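Collecting demos for a gear placement task: keep or drop the ones with regrasps?

Posted in: Robot learning, data collection
Tags: teleoperation, two arms, assembly, wrist camera

I'm putting together a set of demonstrations for a two-arm setup. The task is to put spur gears onto pegs on a round metal plate. So far I have 500 episodes, all teleoperated, with one head camera view and a wrist view saved for each. The target for the first training run is 952.

My problem is that a lot of the episodes aren't clean. The operator closes on a gear, lifts it, finds it tilted, puts it down and picks it up again. Sometimes the gear catches on top of the peg and gets wiggled until it drops. I have two operators. One of them redoes the whole episode when this happens and the other one carries on to the end. So the set is mixed, and I'd like to settle on one rule before we go further.

Also, the wrist view often has very little in it apart from cloth and fingers. Is that worth storing at full rate, or can I thin it out?
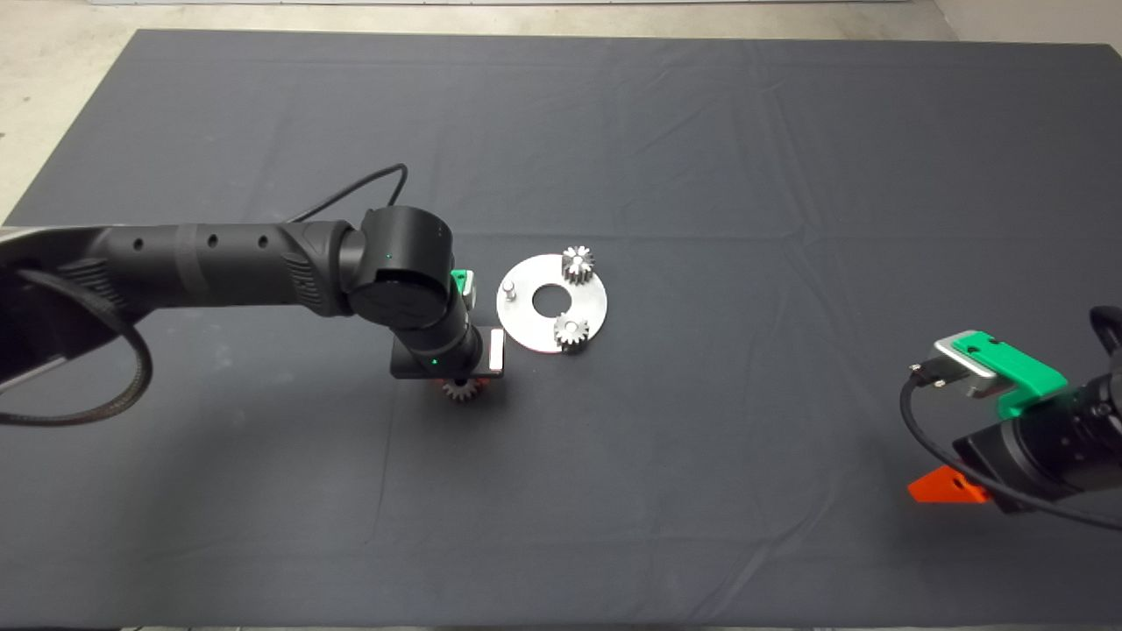
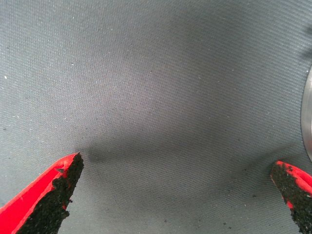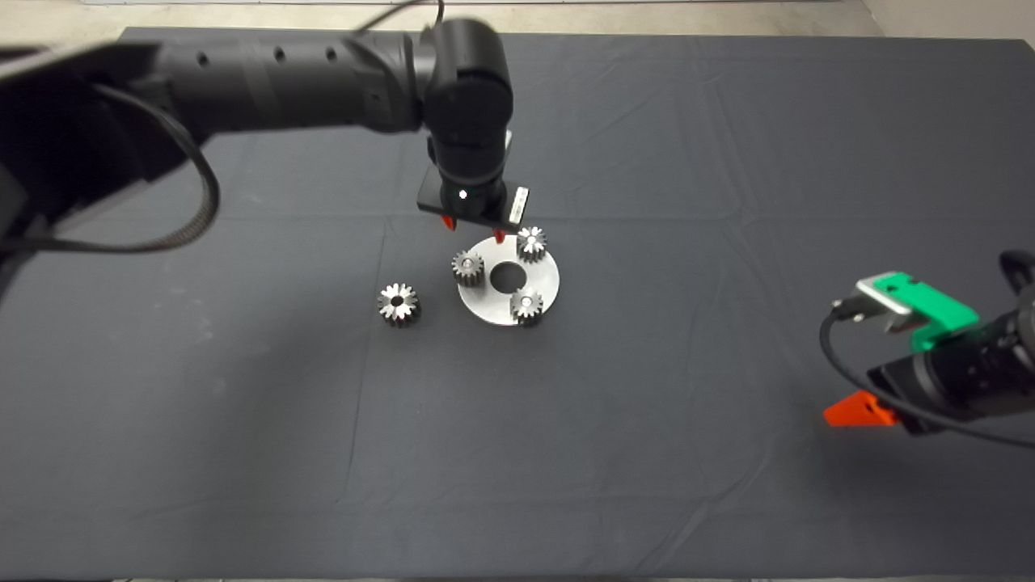

Lalit Tyagi

The first and third are head views and the middle one is from the wrist. The first has a gear in the gripper with the bare peg on the left of the plate. In the third the larger gear is still lying on the cloth to the left of the plate.

Edit: the policy will be plain behavior cloning to start with, with chunks of 20 actions. No force sensing in the inputs.

Sarla Dixit

Keep them, but label them. We had the same argument on a connector job and ended up with three tags: clean, recovered, failed. Train on clean plus recovered and leave failed out.

If you only keep perfect runs, the model never sees a tilted gear in the fingers, and the first time it gets one it will try to push it onto the peg anyway. The recovered episodes are where it learns to put the part down. What you do want to cut is dead time. If the operator stops for several seconds to think, trim that section out, or the policy will learn to stop there too. We look for stretches where neither arm moves and cut anything longer than 15 frames. Check the trimmed episodes by eye for the first few days, as a slow insertion can look like a pause to a script.

Get your two operators doing the same thing. Write the order of the gears down and tape it next to the controls. If one person always starts with the peg on the left and the other starts wherever they like, you have two behaviors in one data set and the policy may dither between them at the start. If you want several orders, that's fine, but then you need plenty of each.

On the wrist view, don't thin it separately. Keep it at the same rate as the head view and the joint readings so that everything lines up. Cloth with two fingertips and a bit of metal at the side looks like nothing to us, but during the approach it tells the model how far it is from the part. You can store it at a lower resolution. I would try that first and compare on a small run.

One more thing, spread out where you put the plate and the loose gears at the start. Move and turn the plate between episodes. With a plain dark cloth it's easy to put everything back in the same place without noticing.

Manju Nautiyal

just delete the bad ones, 500 is enough for a first try anyway. more data won't fix a messy set

Hülya Ekinci

I agree with Sarla about keeping the recoveries, with one reservation. If one operator regrasps on almost every gear, the policy picks up the regrasp as part of the task. Count how many recovered episodes each person has. If one of them is far higher, look at their approach angle before you record more. For us it was the height of the chair.

For gears stuck on top of the peg, keep the ones where the wiggle is short. Without force in the inputs, a long wiggle looks to the model like random motion. I'd mark those as failed even when the gear goes on in the end.

Also wipe the cloth and the finger pads between sessions. Your wrist view shows dark specks on the fabric between the fingers. They could be coming off the pads, so I'd check how the pads are wearing. If the grip changes halfway through your set, the early and late episodes won't match.

Lalit Tyagi

Thanks. Going with the three tags. I went back through Tuesday's recordings and most of the regrasps are from one operator, so I'll look at the approach angle first. Wrist view stays at full rate, smaller size.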